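Ditach room, progress note for Eulalia Valdebenito
December 16, 2023

Quick one, full report to follow in the new year.

Room is in use. Floor finished, walls and ceiling painted white, lights all working now. Tables and office chairs came from Brunik, two late, no charge for delivery. Spend to date £2676 against the furniture line, so 467 left. Would like to move that to storage for the headsets and backpacks if you're happy, need a yes in writting.

Sessions going well, 207 bookings since April. People want more floor space between the tables, so desks are staying by the walls for now.

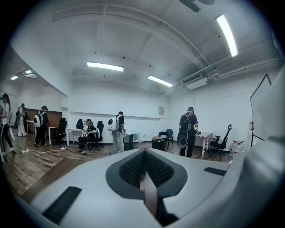

Still to do: second quote for shelving (Abdella have sent theirs, Ultlow havent), more coat hooks, key for the side door. Will chase Ultlow Monday.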